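Particleboard

From the Workshop Materials pages, kept by Marwa Ait Ali

Particleboard is a sheet material made of wood chips, shavings and sawdust pressed together with glue. You'll also hear it called chipboard, and my grandfather called it "pressed crumbs," which I still think is the better name! I've been cutting, screwing into and swearing at the stuff since my first apartment, so this entry runs longer than the one on plywood (sorry, plywood).

Composition

Most sheets come in three layers, with coarse chips in the middle and finer ones on the two faces. The finer the face, the smoother the board, and the easier it is to paint or cover. The glue matters a lot too. Standard board is meant for dry rooms and will swell along the edges if you leave a dripping plant pot on it — ask me about my old hallway shelf. Moisture-resistant board is often tinted green inside so you can tell it apart at the lumberyard.

Appearance

Bare board is usually some shade of tan or beige, with little flecks all over it. I like that look and leave it showing when I can, but most of what you meet in a house is hidden under a printed or plastic face. Plenty of other sheets have a similar speckle (oriented strand board has much bigger flakes, cork has rounder bits), and from a few feet away it's easy to mix them up.

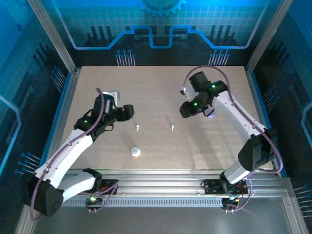 A speckled beige, particleboard-like tabletop with a few small items on it.

Use as a work surface

A plain sheet on a sturdy frame makes a very decent bench top. It's flat, it's heavy enough to stay put, and it costs so little that you don't mind drilling into it. My own bench is a Kisorura panel on a secondhand Amrani frame, 59 inches long, and I paid 50 dollars for the pair one November. Small pale parts show up fine on it, but brown screws vanish into the flecks, so I keep mine in a dish.

Fastening and edges

Screws hold well in the face and badly in the edge. Drill a pilot hole, use coarse threads, and stop turning as soon as the head sits flush. Raw edges crumble, so I glue on a strip of solid wood or iron on some edge tape (I use Vullura, two passes with the iron).

See also: Fiberboard; Plywood; Edge banding

Last edited January 24, 2026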